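Learning to Grasp from Fewer Demonstrations
Research News, October 12, 2018

The Xaba project at the Ilulville laboratory has published its first results on teaching a robot hand to pick up household bottles. The project lead spoke with this office about the method.

The team began with 2927 recorded grasps, each guided by a human operator. "We expected to need all of them," the project lead said. "When we trained on 1000, chosen for variety in hand position, the success rate on new bottles was the same." The selection step compares finger positions at the moment of contact and discards recordings that closely repeat one another.

Bottles were chosen as the first test because they are common in homes and differ in shape and weight. According to the project lead, a second bottle standing close by makes the task harder, as the fingers must close on one without disturbing the other.

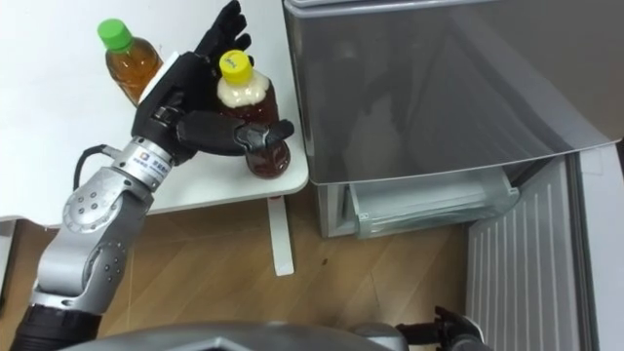

"The thumb matters most," the project lead said. "If it settles low and firm, the other fingers have room for error. Most of our failures began with a thumb placed too high." In the final round of 40 trials, 10 ended in a failed grasp, and the team has reviewed each one.

Asked about limits, the project lead noted that soft containers were not tested and that lighting was kept constant. Partners at Narkimport will repeat the trials in a different kitchen in December, using the Kumance software released with the paper.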